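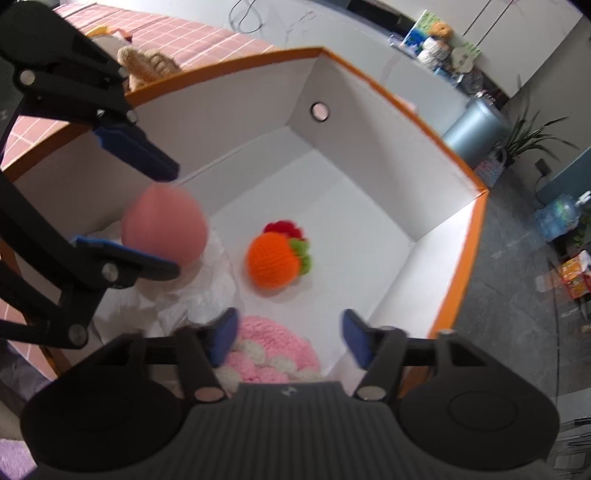 Soft goods in the white box, both grippers in.

Unit 4 handout: looking over the Brundgate hand-held gripper kit

Okay, so we've finished with the big arms and we're on to the stuff you can carry around in your hands. Bring this sheet to lab, because I'm not going to repeat the part about the finger pads and it'll come up in your write-ups.

The kit we're reviewing is the Brundgate two-hand set. You get a pair of grippers, a charging dock, spare pads and a carry case, and the class price from Avthorpe is $338 per set. I've asked them twice for a better number and I'm still asking! A replacement pair of pads is $44, so please don't use them to pry open paint cans (yes, I'm looking at last year's section).

What I like so far

The pads face each other across a nice wide gap, and that makes it friendly for round things. Look at the pink ball on the left, sitting between the open jaws, and then at the crocheted ball in the middle of the box floor with its green leafy piece. They're both round, but I'd plan those two grasps very differently. A smooth surface and a ridged one don't ask the same thing of a pad, and I want you to say how in your notes.

I'm also a fan of how little there is to learn. Most of you will be picking things up in your first lab hour, and the trigger feels a lot like a kitchen squeeze tool.

What bugs me

The housings are big. When you look down from behind your own gripper, it covers a good chunk of what you're reaching for, like the bottom edge of the fluffy pink plush. You end up leaning sideways to see, and after 54 tries my neck had opinions.

Then there's thin plastic. A crumpled bag or sheet under the thing you want is a real headache, and the Brundgate manual gives it one sentence. The Grasso guide (it's in the course folder) does a much better job, so read the chapter on thin film before you start.

For your write-up

Pick one soft object and one smooth one. Run 70 grasps total, split however you like, and log every miss along with where the pads were touching. Then tell me if you'd spend the money. I don't care which way you land as long as your log backs it up.

The Trutville kit shows up in July and we'll run the same objects with it, so keep your log sheets somewhere you can find them. Loaner sets go back in the case with the pads on, please, and the dock cable goes in the side pocket.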